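March, late afternoon
Posted by: bench 2, paste and paper

Okay, picking this up where I stopped before lunch. The wheat starch paste is still the problem child. Batch from this morning looked gorgeous in the pot and then went grainy as it cooled, and I've now strained it twice through the fine mesh and once through the horsehair sieve and there are still little lumps in it. You can feel them under the brush. They'd telegraph straight through a thin guard sheet, so no way am I putting it on the Vornotach albums.

What I did, for whoever makes the next one: one part starch to five parts water, soaked overnight, then onto the hot plate. I got impatient and had the plate up too high at the start. Backed off to 85 C once it began to turn clear and held it there, stirring the whole time (my shoulder would like that noted). I think the damage was done by then. A ring had already set around the wall of the pot and I scraped it back in like a fool. Next time I leave the ring alone.

Second attempt went on at noon. Same starch, same water, lower from the start, and I let it sit covered for 10 minutes off the heat before it went into the cold bath. Much nicer! Smooth, a bit springy, drops off the spatula in one piece. It's in the fridge with tape on the lid. Please don't use the jar with no tape, that's the lumpy one and I'm only keeping it for box linings.

The albums. We have the first carton from the Vornotach job open on the long bench and I've been through the top layer. Mostly cloth over board, sewn on tapes, pages of a soft brown stock that's gone brittle at the fore edge. The job sheet says 3,000 leaves across the whole lot, which I believe now that I've tried to lift the carton by myself. I'd been hoping we could get away with hinging only the detached pages, but the gutter is cracking on pages that still look attached, and the second you turn one it lets go. So I'd like to talk about guarding whole sections instead. More paste, more paper, more evenings, I know. But if we hinge one page at a time we'll be opening these same books again in a couple of years.

Paper for the guards: tried the Demchenko tissue in both weights. The light one is lovely to handle and disappears when it's dry, but it stretches as soon as paste touches it and I ended up with a guard longer than the page, which is a silly thing to have to trim. The heavier one behaves. It tears to a nice feathered edge if you run a water line down it first and wait a few seconds. I'd go heavy for the sections and save the light for mending corners. Strips are torn and drying between blotters, left end of the rack.

Grain direction, again, sorry. Two of the sheets in the drawer are marked wrong. I did the damp curl test on a corner of each and they curl the opposite way from the pencil arrow. I've rubbed out the arrows and redrawn them in blue. If you find a sheet with a gray pencil arrow, test it before you cut.

Press time. I've been leaving things in the Curier press overnight out of habit and I'm not sure it's doing us any favors. The pair of test sections I pulled after an hour were flatter than the overnight pair, if anything, and the overnight ones had picked up a texture from the felts. Could be the felts need washing. Could be too much pressure. I'm going to try one with boards and blotter only, no felt, and a hand's weight less on the wheel, and I'll write it up below when it's out.

Old adhesive: whatever they stuck the photos down with in the Zorkton volume, it isn't paste and it isn't animal glue. Water does nothing. A tiny bit of methylcellulose poultice on a blank corner for half an hour did nothing either, apart from leaving a tide line that I then had to chase out. It's yellow, it's shiny, and it pops off in flakes if you get a thin spatula under it at a low angle. So for now, mechanical removal only, and only where it's already lifting. Leave the ones that are holding.

Things I want and don't have: another bone folder (mine has a nick and it's leaving a shiny line), more blotter, a brush with some hair left in it. The wide one is shedding and I spent far too long picking bristles out of a joint with tweezers.

Cleaning up now. The no-felt section went in at ten past four and I'm not going to peek at it. Second batch of paste gets a proper test tomorrow on scrap from the offcuts bin, thinned to the consistency of cream, on both weights of tissue. If it's still smooth by then I'll call that the recipe and tape it up inside the cupboard door. 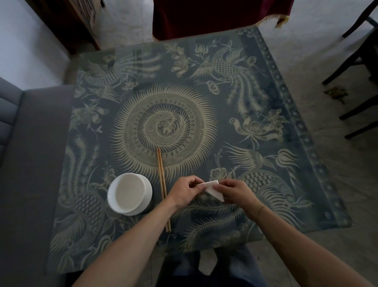
Folding a small white square, white bowl at the left.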